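The Year in Brinkmann

The letter from the exchange office came in February, and it said I had been placed in Brinkmann. I had asked for the coast. I had spent two years of evening classes learning the language with the coast in mind, and I knew the words for tide, ferry and three kinds of shellfish. Brinkmann was 951 miles from any water you could put a boat on.

I was nineteen. I had finished school in Zemwood with decent grades and no plan, and the exchange was supposed to take the place of a plan until I was twenty. My mother read the letter twice and asked if it got cold there. I said I would find out.

It did get cold. The bus from the airport let me off across from a closed bakery, and my host mother was standing there with a coat over her arm. She had guessed, correctly, that mine would be wrong. She said something to me and I understood none of it. I said the sentence I had practiced, which was that I was very happy to be here and hoped to learn a great deal. She put the coat on me and did up the buttons as if I were six.

The town had 3,638 people. It was written on the sign by the grain elevator, and my host brother told me the number every time we passed it. He was eleven and wanted to know how many people there were in Zemwood. I made up a figure the first time and had to remember it for the rest of the year.

My classes were at the technical college, a long yellow building past the rail yard. The office had put me down for a language course and an introduction to programming. The programming was a mistake in the paperwork. I had checked a box that I thought meant "computers available." The teacher was a tall woman who spoke fast and wrote small, and for the first month I copied everything off the board without knowing which parts were code and which parts were notes about the bus schedule.

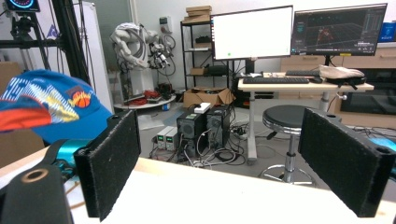
The cap on the table, at the left.

What I learned first were the words for things going wrong. Broken, missing, late, again. The teacher used "again" so often that I dreamed it. After a while I noticed that I could follow her when she talked about the program and got lost as soon as she talked about anything else. I could say that a value was empty. I could not say that I was.

In the evenings I sat in the kitchen with my host mother and we peeled things. She talked and I peeled. She had a sister in Drundley she didn't speak to, and most of the talk was about the sister. I knew this only because of the word for sister and the way she held the knife. By spring I understood the rest of it. It had to do with a sewing machine and their mother's funeral, and it was a smaller matter than I had been imagining all winter. I had liked it better before.

I wrote home once a week. I told my mother about the snow and the food. I didn't tell her that I had stopped going to the language class, or that I went to the programming class early and stayed until they turned off the lights. We were each supposed to build something by the end of the year. Mine was called Poster. You typed in a sentence and it put the sentence up on the screen in big letters, and if you typed another one it took the first one down. That was all it did. It ran to 2,034 lines, and the teacher said it could have been done in a quarter of that. She said it kindly. Then she sat down and typed in a sentence herself – a proverb about a goat that I had heard my host mother use – and I laughed before I had time to translate it.

I was still laughing when I saw that she was watching me. She said a word I had never heard from her. I looked it up on the way home, standing under the light at the rail yard with my gloves off. It was "finally."

The exchange office sent a form before I left. It asked whether my goals had been met, on a scale of one to five. It asked for my goals on the line above that. I sat over it for a long time at the kitchen table, and in the end I wrote "shellfish" and gave it a one.

My host brother walked me to the bus. He was twelve by then. When we passed the sign he told me the number, and then he said that it was wrong, that it had been wrong all year, because I was not on it. I told him the sign was probably right again after today. He thought about that and didn't like it. He carried my bag the rest of the way with both hands and wouldn't let me take a turn.

I gave the coat back at the stop. His mother folded it over her arm the way she'd had it the first day, and she asked me, slowly, as though I might not follow, whether it was cold in Zemwood.

I said not like here. I said it in her language and got the ending wrong, and she corrected me, and I said it again.

Comments

mapleandrye
I did an exchange year at seventeen and the part about knowing the sister story only from the word for sister is exactly how it was. I still think I misunderstood half of what my host family told me.

tomsgarage
Did he ever go back? I'd read another one about the brother when he's older.

quietcarriage
Where does it say the narrator is a he? I read it as a girl the whole way through.

tomsgarage
Huh. Went back and looked and you're right, it doesn't say.

l_fenn
Good story. I think it could stop at the bus sign, but I did like the coat coming back.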